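Mobile Robotics Practical
Handout 4: Outdoor navigation
Module lead: Karla Orozco

1. Task

Each group drives the Plistudau rover along the Westlow route and logs frames from its forward camera. The logs are then used to label drivable ground. Set the frame interval to 200 ms and leave it there for the whole run.

2. Surfaces

Use three labels only: paving, planted ground, other. Paths that join the paving count as paving. Tree shadow is not a class – label the surface beneath it. Soft or blurred frames stay in the set.

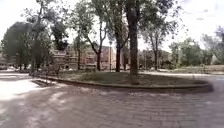
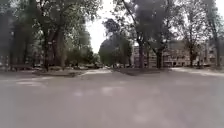 Paving, planted ground and trees with buildings behind, Westlow route.

3. Labelling

Open the log in Fliltby and label 30 frames per group. Mark the boundary between paving and planted ground first, then fill. Anything above ground level goes under other, sky included.

4. Submission

Upload labels and the raw log to the Mughal server by the end of January. File names must begin with the group number.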